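Imley refurbished desktop tower, bought as a parts-and-repair box

Posted 16 May 2020

I don't trust the word "refurbished". In my experience it means a wipe with a damp cloth and a new sticker. So when Lata had the Imley towers listed again, same grey blurb as in November, I wasn't rushing. Mareike Wendt talked me into it. She wanted a machine we could pull apart and put back together without crying over it, and the ad promised "tidy internals, easy access, tool-free drives". Big claims for an old black box.

First, the outside. It's a plain black tower, matte, heavier than you'd like. It sits flat on its side without rocking, a small mercy if you mean to work in it. The side panel comes away with less fuss than I expected, though mine needed a thump the first time.

Tidy internals? No. The power supply leads come out in one fat bundle and flop across the middle of the case, and the drive cables join in on the way. Somebody put a zip tie on the yellow wire and seems to have called it a day. I spent 25 minutes re-routing things and got a modest improvement. If you're after the sort of cable work people show off on forums, look elsewhere.

Easy access is a fairer claim. The processor socket is out in the open near the middle of the board, with the memory slots right beside it, and you can get at both with the graphics card still in. The card is a slim thing and I wouldn't buy the tower for it. Getting at connectors under the drive cage is another matter. I have ordinary sized hands and I skinned a knuckle on the sheet metal twice. Ferenc Hegedűs reckons I should have taken the cage out first. Probably. The leaflet doesn't mention it.

The blue plastic drive clips are the part I was most ready to dislike. Coloured plastic usually means brittle plastic. I worked one of them 19 times over an evening and it still clicks, so I'll give them that. Whether they'll click in three years I can't say, and neither can the seller, whatever the listing suggests.

The supplied SATA leads are a mixed bunch of colours, some with barcode labels still wrapped around them. They work. I swapped one for a Rieger lead anyway as the original was too stiff to bend neatly. I also tried the Skuvonel screw kit that Lata bundles with the tower, and you can leave that in the packet. Soft heads, and two were chewed up by lunchtime.

Would I buy another? At the asking price, maybe, for practice or spares. As somebody's only computer, no. Three stars out of five, and one of those is for the clips. 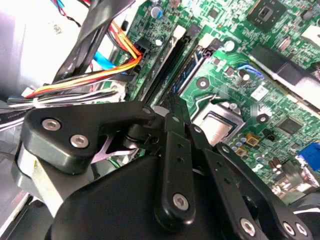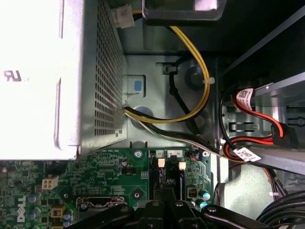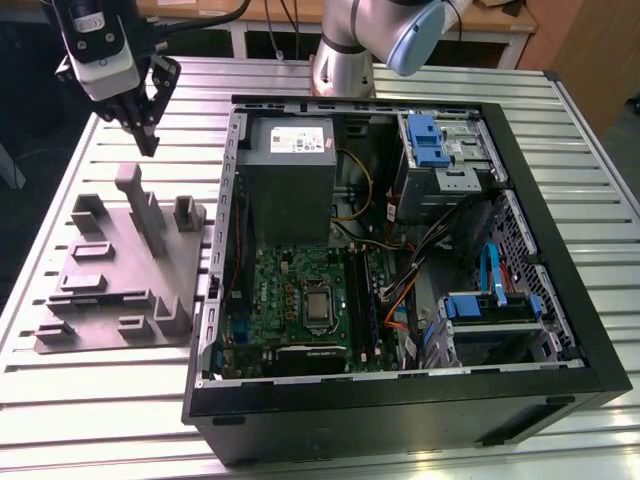
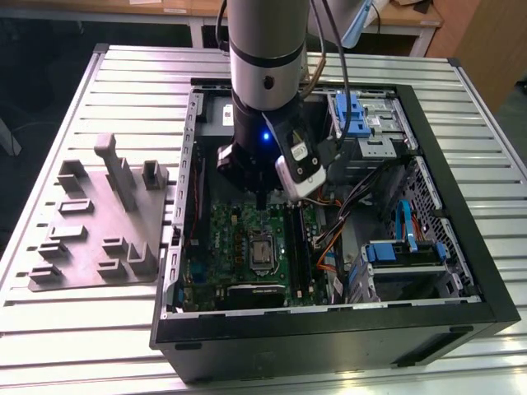 The Imley tower with the side off.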